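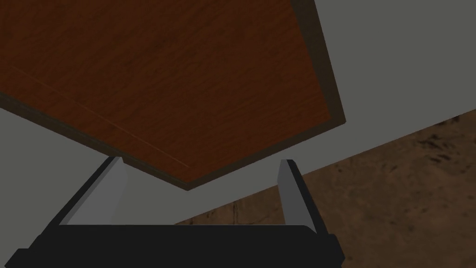 Skekbridge 双臂策略仿真评测 运行前检查表(附检查意见)

适用范围:Millville 室内场景,Drellema 策略各版本的离线评测与回放抽查
检查阶段:九月批次,正式跑分之前
填写方式:每项填"通过""有条件通过""不通过"或"不适用",意见写在该项下面。有条件通过的项须写明补做内容和完成时点。

一、场景与资产

1.1 场景文件版本与评测配置一致
结果:通过
意见:配置里写的是 Millville 的冻结版本,本机加载的散列值与登记值相同。上一批有人在本地改过地面材质但没有提交,这次检查前已清掉本地缓存,重新拉取。

1.2 可动部件的关节范围、阻尼和初始角度已核对
结果:有条件通过
意见:门扇的铰链上下限与资产说明一致。阻尼值在两处定义,场景文件一处,随机化脚本一处,后者会覆盖前者。目前两处数值相同,不影响本批,但以后改一处漏一处的可能性很大。要求在正式跑分前删掉场景文件里那一处,只留随机化脚本。

1.3 碰撞几何与显示几何没有明显错位
结果:通过
意见:把碰撞体叠加显示后逐件看过。木质板件的碰撞体为长方体,棱边与显示模型重合。门把手用的是凸包,比显示模型略大,抓取时手指会在看上去还没碰到的位置先产生接触力。这个偏差在方法文档里已有说明,不作修改,以免与之前的结果不可比。

1.4 材质与光照随机化的取值表已存档
结果:通过
意见:无。

二、机器人模型

2.1 双臂关节限位、速度上限与实机参数表一致
结果:通过
意见:左右臂分别核对。腕部末端关节的速度上限在旧配置里偏高,已改回参数表数值,改动记录在提交说明中。

2.2 夹爪开合行程与接触参数
结果:有条件通过
意见:行程正确。指面摩擦系数左右两侧读取的是同一个变量,符合设计。问题在于夹爪张开到最大时,指令值与读回值之间有一小段静差,策略的观测里用的是读回值,成功判定里用的是指令值。两处应统一为读回值。改完后需重跑基线,不能只跑新版本。

2.3 自碰撞检测已启用
结果:通过
意见:躯干外壳与两侧上臂之间的碰撞对曾被临时屏蔽,用来排查启动时的抖动。现已恢复。恢复之后启动抖动没有再出现,原因没有查清,留作记录。

2.4 初始姿态不与任何物体相交
结果:通过
意见:由 Erraji 监控脚本自动检查,初始帧穿透深度超过阈值的种子直接剔除,并补抽新的种子。剔除与补抽的清单随结果一起保存,不得手工增删。

三、相机与观测

3.1 各路相机外参与挂载坐标系一致
结果:通过
意见:腕部相机和头部相机都从机器人模型文件读外参,评测代码里不再另存一份。核对时应直接读渲染时刻的位姿,不要读配置文件里的数值,两者在随机化之后不相等。

3.2 图像与关节状态的时间戳对齐
结果:不通过,修复后复查通过
意见:初查发现图像比关节状态晚一个控制步。原因是渲染放在物理步进之后,而状态缓存是在步进之前取的。对动作平缓的任务影响很小,对接触前后的几步影响明显,策略会看到手指已经到位而状态还停在前一步。已改为步进之后统一取值。修复之前产生的结果全部作废,不并入本批。

3.3 腕部视角的遮挡情况可以接受
结果:有条件通过
意见:夹爪底座和两根手指在腕部视角里占去下方一大块,指尖靠近板件下角时,接触点仍在可见范围内,这一点满足要求。需要注意的是板件占据视野大部分时,背景只剩灰色墙面和右下方一块棕色表面,特征很少,单凭这一路图像难以判断机器人在房间里的位置。成功判定不得依赖腕部图像,抽查人员看回放时也应与头部视角对照。

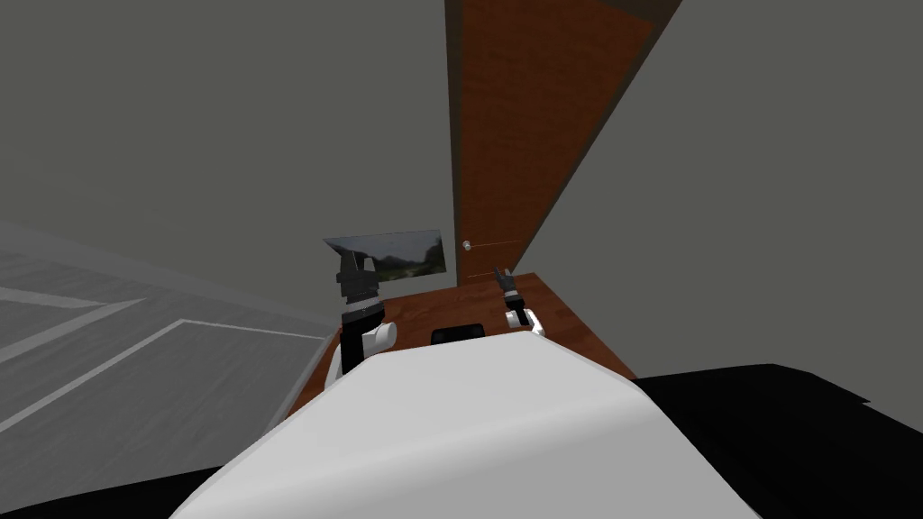

3.4 头部视角的参照物
结果:通过
意见:回放抽查要求抽查人员能从单帧判断两臂各自的朝向和与目标的大致关系,所以每个任务都要事先指定参照物,写进任务说明。门类任务原先指定的是门框右侧边缘,抽查时发现右侧那条深色竖条有人当成门的侧面,有人当成门框,标注结果对不上。现改用银色圆形门把手,它靠近门板左下边缘,颜色与木色门板区别清楚,不同抽查人员指认的位置一致。墙上那幅风景画可作辅助参照,但左夹爪抬起时指尖会压住画的下沿,用它量位置时只取画的上沿。地面白线不作参照,线条交角不是直观的方格,容易数错。另外,躯干上沿之后的黑色小物体只露出一部分,标注时一律不标类别,留空即可。

3.5 地平线倾斜时的标注规则
结果:通过
意见:抽查界面按原始图像显示,不做旋转校正。抽查人员描述方向时一律使用机器人自身坐标系的左和右,不用"画面上方""画面下方"代替竖直方向。此前有两份标注把倾斜的门当成正在倒下的部件,已退回重标。门的开合角度以仿真状态为准,不从图像估计。

四、运行安全与中止条件

4.1 单回合步数上限
结果:通过
意见:上限为 900 步。达到上限仍未满足成功条件的计为失败,不延长,不续跑。

4.2 接触力中止
结果:通过
意见:任一手指的接触力连续超过阈值时,由 Erraji 中止该回合并单独归类。这一类不与普通失败合并统计。把两者合在一起会掩盖策略用力过猛的问题,而这一类问题是上实机之前最需要看到的。

4.3 数值发散检查
结果:通过
意见:关节速度出现非数值或超出物理上限时立即停止,保存最近一段状态。发散回合不计入分母,但须在结果表里列出数量。发散回合集中在某一任务时,该任务整体暂缓发布。

4.4 实机隔离
结果:通过
意见:评测机与实机控制网之间不通。检查时确认评测进程启动参数里没有实机地址,动作接口只指向仿真后端。该项每次换机器后都要重做,不得沿用上次结果。

五、评测方法

5.1 任务数与回合数
结果:通过
意见:本批 9 个任务,总计 3,000 回合,各任务的回合分配在跑分之前写入配置并锁定。不允许看到中间结果之后再给某个任务加回合。

5.2 种子划分
结果:通过
意见:调参用的种子与跑分用的种子没有交集,已用脚本比对。训练数据采集时用过的场景布局也排除在外。

5.3 成功判定与人工判断的一致性
结果:有条件通过
意见:自动判定以仿真状态为准,人工抽查只看回放。两者不一致的回合多数出在"接触但未移动"和"移动后回弹"之间。任务说明里对保持时间写得不够明确,自动判定要求末状态保持若干步,人工抽查看到部件动过就容易判成功。要求在任务说明中补上保持时间,并重做一轮抽查。补做之前,结果表里只报自动判定的成功率,不报人工一致率。

5.4 基线同条件重跑
结果:有条件通过
意见:与 2.2 和 3.2 相关。基线必须在修复后的代码上重跑,使用同一份种子清单。旧版报告中的基线数字不得直接抄用。

5.5 结果的适用说明
结果:通过
意见:报告中须写明结论只针对 Millville 场景内的仿真表现。Drellema 在仿真中的成功率高低,不能当作允许上实机的依据,上实机另走一张检查表。

六、记录与归档

6.1 回放文件完整
结果:通过
意见:每回合保存头部与腕部图像、关节状态、动作指令和中止原因。图像压缩参数在批次中途不得更改。

6.2 磁盘余量
结果:通过
意见:跑分前清理过一次。清理时只删调试目录,已发布批次的回放一律保留。

6.3 环境清单
结果:通过
意见:驱动版本、渲染后端和物理引擎版本随结果一同导出。同一份种子在 2 台评测机上各跑一遍,关节轨迹逐步相同,图像存在个别像素差异,已登记。

七、未关闭事项

1.2 删除场景文件中的重复阻尼定义。正式跑分前完成。
2.2 夹爪开度统一为读回值。正式跑分前完成。
3.3 抽查说明中加入"腕部视角须与头部视角对照"一句。抽查开始前完成。
5.3 补写保持时间并重做抽查。报告提交前完成。
5.4 基线重跑。须在 2.2 关闭之后开始。

检查结论:有条件放行。标明"正式跑分前完成"的事项全部关闭后,可启动本批评测,无需再次填写整张表,只复查对应条目并在原意见下追加记录。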